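Thread on picking a gripper, for anyone about to spend their own money. I have now tried four of them on the same arm and I have opinions.

Background: small arm, wrist camera, a bench at the back of the Cokwood workshop. The job is picking up household stuff and putting it somewhere else. My toddler does this for free, although the "somewhere else" is usually the toilet.

Contenders: the stock parallel jaw that came with the arm, the Kotport two-finger, the Flestier soft gripper, and a suction cup I put together from leftovers. I did most of the trying in simulation first and then on the bench.

Rules: 20 tries per object, same starting pose, no nudging the object with my elbow and calling it a success. I made that last rule on day two, for reasons.

Stock jaw first. It opens, it closes, it has the grip of a polite handshake. Great on boxes. On anything round it squeezes the thing out sideways like a bar of soap, and then the arm carries nothing over to the bin with total confidence.

Kotport next. Long flat fingers that angle in toward each other at the tips. I assumed the angle was a styling choice. Then I tried picking a thin thing off a flat surface and went quiet for a bit.

Thin things are where grippers go to be humbled. A mug has a handle and a generous attitude. A plastic card lying flat has neither. The stock jaw got a card 0 times out of 20. It did polish the table.

Kotport got the card 9 times out of 20. All nine came from the same trick: slide it to the edge of the table, let it hang over a little, pinch from the side. I stole this from watching myself pick a coin off a counter.

The Flestier soft fingers got the card 11 times, which annoyed me, as they cost less and look like something you'd win at an arcade. They just sort of drag it and fold around it. No dignity, decent numbers.

But then heavy things. The Flestier holds a candlestick the way I hold a fish. It has it, it has it, it's on the floor. Anything lopsided, with the weight all at one end, swings around in the soft fingers until it's pointing at the ground.

Kotport on the candlestick: fine, if you grab a narrow part between two knobs. Grab the fat part and it rolls. So now you don't have a gripper problem, you have a "where do I grab it" problem, and that one doesn't come in a box with a warranty.

Suction: wonderful on cards and book covers, useless on anything with a curve, and it makes a noise that brings people in from the next room to ask if I'm okay. Retired with honors.

Cameras, briefly. I had one on a pole over the bench and one on the wrist. The pole camera sees the whole table and then the arm moves in front of it at the exact moment you care. The wrist camera has the opposite personality.

What the wrist camera does give you is your own fingertips, always, in the same spot. This sounds dull. It means you can tell at a glance whether the fingers are open and where the object sits between them, and so can the policy.

The catch is that it loses things. Get close to one object and its neighbors slide out of view. Mine would line up on a box, lose half of it off the top, and then decide the box had moved. It had not moved. It was a box.

Fix that worked for me: back up before every grasp, get one wide look, then commit. Costs a couple of seconds per pick. I have spent longer than that looking for the Allen key.

Controller swap: I went from the one in the kit to a Dalisay board. The kit one updates the gripper when it feels like it. With the Dalisay I can set a force limit and it stops closing when it hits it, which has saved me one eggshell and several opinions of myself.

It also took me an entire evening to find out the Dalisay ships with open and closed swapped compared to the kit. So for one evening my gripper approached every object with its fist clenched and then opened on arrival. Very moving to watch.

A word on simulation. I ran 214 grasps in sim before touching the real bench, and sim me was brilliant. Sim me never had a cable snag. Sim me's friction was whatever I typed in, and I had typed in something flattering.

Where sim earned its keep was camera placement and finger shape. You can tilt the wrist camera a few degrees, rerun the lot over lunch, and find out you've made it worse. On the bench that's an afternoon and a stripped screw.

Also useful: clutter. I can throw shiny, flat, round and tiny things at a table edge all day in sim and see which approach angles run into the table. On the bench I get bored and start putting everything in the middle, where it's easy. Put things near the edges. That's where they live in a real house.

One more gripe. Every gripper page lists maximum opening in huge type. I have hardly ever needed the maximum opening. What I want to know is how thin the tips are and whether they meet evenly when closed. Kotport's do. The stock ones meet like two people going for the same door.

So, ranking. Kotport for general use. Flestier if your objects are light and you can live with the look of it. Suction if your life is mostly envelopes. Stock jaw makes a decent paperweight and will, I admit, pick up another paperweight.

Still to do: rubber pads on the Kotport fingers, then the card test again. I'm told pads fix everything. I was also told that in January about a different gripper, by the same forum.

Last post. Wrist view from the sim runs, Kotport-style fingers open, plus the thing I get asked most.
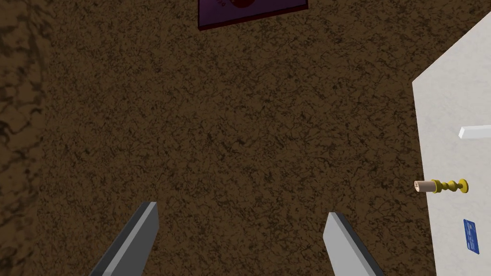 Should I buy a soft gripper or a two-finger one first?

Two-finger. It's easier to model, easier to repair, and the mistakes it makes are easier to understand. Add soft fingers later if you find yourself handling a lot of light or fragile things.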